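Student Projects > Engineering > Robotics > Project Reports

Sorting Mixed Objects from an Open Box: Report of the Brorum Project Team
Camanness Technical College, September 2019
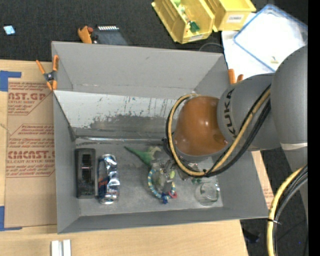 The Brorum project was carried out as part of the second-year automation course. Its purpose was to have an industrial arm pick single objects out of a box in which many different objects lie together, and to move each one to a second location without dropping it. The team consisted of 3 students working under the supervision of the robotics laboratory. Objects were chosen to differ in shape and surface, and items such as a dented drink can, a green toy with a long pointed end and a clear round container were placed on the floor of the same gray box. The box was held with orange-tipped spring clamps, as earlier runs had shown that a box left free would shift when the arm touched its walls.

1. Preparation

Work began in July with a review of the report left by the previous team. That team had used wooden blocks of one size and had reached a high rate of success, but its method depended on knowing the height of every block in advance. The present team was asked to remove this condition.

The corner positions of the work area were measured and entered in the control program, which was named Joubert. A check of these positions was made at the start of each session. On two occasions the check failed and the session was postponed until the measurements had been repeated.

2. Method

Each trial consisted of one attempt to pick one object. After every attempt the result was recorded as a success, a drop or a miss. The team completed 600 attempts in three series of 200. The first series used the original settings. For the second, the approach speed was reduced. For the third, the program was changed so that the arm would not approach an object lying close to a wall until the more central objects had been removed.

3. Results

The second series produced fewer drops than the first, but each attempt took longer. The third series gave the best results overall. Contact with the walls became rare – though it did not stop entirely, and objects resting in the corners remained difficult. Transparent objects were the most frequent cause of a miss in every series.

4. Further Work

The team recommends that the next group test a shallower box and a different lighting arrangement for transparent objects. The program and the trial records have been stored in the Gondgate project archive, where they may be requested through the laboratory office.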